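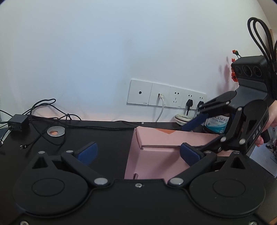 Vudside Rocket Club – Minutes, March 17, 2024

I'm taking the notes again, so blame me for the spelling. Olumide Ogbonna chaired and got us going once the coffee was poured.

Minutes of the October meeting
Approved with one fix. I had written that the Stistell motor went out at full thrust, and it was the igniter that went out. Sorry, Olumide!

Spring launch
We have the Hondora field for the day, and the landowner wants us packed up before dark. The waiver covers us to 2,000 feet, but we agreed to keep the junior flights under 1,000 – the wind out there is no joke, and I still haven't found my nose cone from last time. So far 18 people have signed up to fly. If you want a slot on the big rail, please tell Olumide and not me (I lose things).

Vergara payload
Long talk on this one. The altimeter board works fine on the bench but resets when the parachute charge fires. I think it's the battery connector, Olumide thinks it's the software, and we went back and forth on it for far too long. We'll try a soldered lead first and run the ground test again. If it still resets, I owe him lunch.

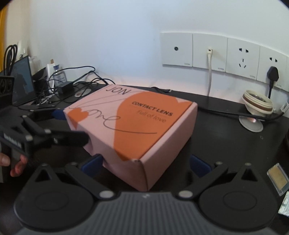 Pink box on the desk, March meeting

Money
We have $600 left after the insurance. I asked for new launch rail parts and a decent fire extinguisher, and both were approved. The second tent will have to wait.

Satellite watching night
Lots of interest in this! We'd meet at the Hondora field with folding chairs and look for whatever is passing over. I said I'd put together a list of good passes and send it out with the directions.

Any other business
Whoever borrowed the long tape measure, please bring it back before the launch. Olumide is booking the room for next time and will email the date.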